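4.2 What the arrival counts leave out

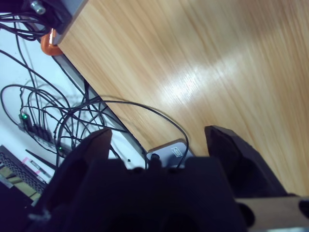
Figure 3. A light wooden tabletop with glare across the grain, and two dark gripper fingers in the foreground.

Most published work on small-boat landings treats the official tally as a plain record of how many people came ashore. We doubt it. The Gresedley register lists 2568 arrivals over the study period, yet its entries are made at the reception centre and not on the beach, and anyone who left the shore before processing has no line in it. Eskildsen, who compiled the first version, warned of this gap. Later authors cite his totals and skip the warning.

The claim that patrols off Akside cut landings by half after October rests on even thinner ground. It compares 200 recorded arrivals with 100, over periods of different length, and takes no account of weather. Only 8 boats are involved in the second period. One extra vessel - or one missed by the night watch - would change the result a good deal.

Nor are we persuaded by the security argument built on the Pula interviews. Officials there spoke of an "unknown risk", a phrase that Shehu reads as evidence of a known one. The transcripts we were given don't support that reading, and the coding notes have not been released. Until they are, we treat the finding as untested and leave it out of the model in Section 5.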